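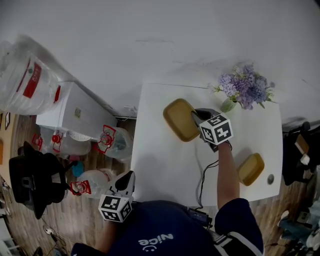 lszalai
We've been comparing two sets of fingers for our hand-held grippers, the stock ones from Cotell and a softer pair from Floveo. The task is moving trays on a table, two-handed, one gripper in each hand. The stock fingers are fine if you take the tray by the near edge like in the shot, with the marker cube on top of the gripper facing up. With the Floveo pair the tray sags and I have to grip again. I did 200 runs with each set. Anyone else using soft fingers on flat, rigid things?

ulises_c
Soft fingers are for cups and fruit. For a tray edge you want stiff ones. What pad thickness did you order?

lszalai
10 mm, the thickest they list.

judit.v
I don't agree with Ulises. We run the Floveo fingers on trays every day and they hold if you go in deeper, past the rim. Your grip looks shallow to me.

ulises_c
Go in deeper and you can't set anything in the tray near that side. Depends on what comes next in the task.

fdeak
Different question. Is the cable always on the table like that? Ours used to drag on whatever was in the way, and it pulled the wrist a little on long reaches. We run it up the forearm with two straps now.

lszalai
On the table, yes. It's thin and I don't feel it pulling, but I'll try the straps.

rania_eo
Check tracking before you blame the fingers. When my left gripper points down next to my body I lose its cube for up to 300 ms, and the width reading looks like a slip when you play it back. Muvlow's controller logs both on one clock, so it's easy to see.

judit.v
Good point, but he said he had to grip again. That's a real slip.

lszalai
Real slip, yes. I'll redo the Floveo set with a deeper grip and post the numbers in this thread.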